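The Shop That Keeps the Small Parts

By Evelien Verbeke
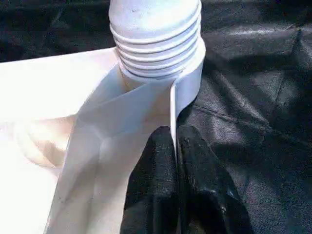
My mother never threw away a jar without first taking off the lid. The lids went in a drawer in the kitchen, and when my father needed one for his paint or his nails, he would try them one after another until something turned and held. I thought every family had such a drawer. When I moved to Ornow I learned that the town has a whole shop of it.

Visser stands on the corner behind the bus station, between a bakery and a place that sells school bags. It opened as an ironmonger's and it still has the long counter from that time, but for many years now it has lived mostly from closures: caps, stoppers, lids, plugs, rings, and the small rubber discs that go inside them. The catalogue has 863 entries. It is typed, with corrections in pencil, and customers may read it only at the counter.

I went there first on a Tuesday, with a flask which had lost its cap on a train. The woman who served me did not ask for the brand. She put her thumb inside the neck, turned the flask once and went up the ladder. She came down with two caps. The first one went on crooked. The second closed so well that I had difficulty opening it again. It cost less than my coffee.

"People bring me the lid," she told me later, when I came back with a notebook. "I don't want the lid. The lid is what they think they need. Bring me the bottle."

It is a strange thing, how little we agree on in this matter. Two jars can look like sisters and refuse each other's lids. One has a thread that goes round once, another has short pieces of thread that only catch, and a third was made by a factory that closed before I was born. At Visser they have a word for such orphans. They call them Felitz, after a dairy which used its own size for everything and could not be persuaded to change. When the dairy stopped, half of the cellars in the region were full of good glass which could not be closed. The shop bought the last boxes of lids, and 59 of them are still on the shelf. They are sold one at a time, and you must show the jar.

In October the queue goes out of the door. It is the season of plums and pickled cabbage, and everyone discovers on the same weekend that the rubber rings have gone hard. I stood there for most of a morning. A man in front of me had 10 jars in a child's pushchair, wrapped in towels. A girl wanted a stopper for a perfume bottle of her grandmother's, and she was sent home to measure it properly with a strip of paper. She was not offended. I think she was rather proud to have homework.

The big supermarket on the Prolgate road sells new jars, seven in a box, with the lids already on. They are cheap and I have bought them myself. The shop does not complain about this. New jars become old jars, and the lids are always the first to go.

I asked if somebody will take over the ladder and the pencil. There is a nephew, it seems, who comes on Saturdays and is good with the computer, but he still needs to try three caps before he finds the right one. His aunt allows him two more winters to learn it with his thumb.

My mother's drawer came to me last year, in a shopping bag. I carried it to Visser — all of it, also the lids with rust — and we emptied it on the counter. She kept four for the shop and pushed the others back to me. One of them fits my sugar jar.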